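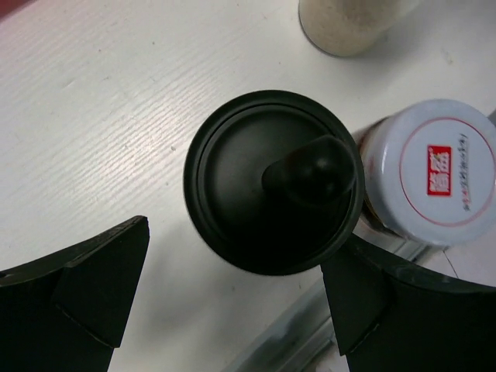 Pantry notes: loose lids and jar storage

The shared kitchen at Hoarau now has 10 lidded pots and canisters in daily use, and most of the complaints in the September log concern lids that no longer sit properly. Bernadette Ferrand went through the log on Saturday and asked for these points to be circulated.

Round lids with a stepped inner ring, like the black one with the knob, collect residue in the angle between ring and rim. Wipe that angle first, then the flat. A dry cloth is enough for flour and sugar. For oil, use warm water and a drop of dish soap, and dry the lid fully before it goes back on.

Knobs work loose with use. If a knob turns in your fingers, check for a screw on the underside and tighten it by hand with a short screwdriver. Stop at the first resistance. Lids with a molded knob cannot be adjusted - put them in the tray marked 4 and Florian Delaunay will look for a match.

Screw-top jars should be closed and stored upright. Wipe the thread on the jar as well as the inside of the cap. White caps stain quickly from turmeric and paprika, and a stained cap is still usable if it closes evenly.

The white tables mark easily. Set lids down rim first, lift them to move them, and brush off crumbs before wiping along the grain.

Spare caps are on the Tuvberg shelf, bin 819. Please write down what you take.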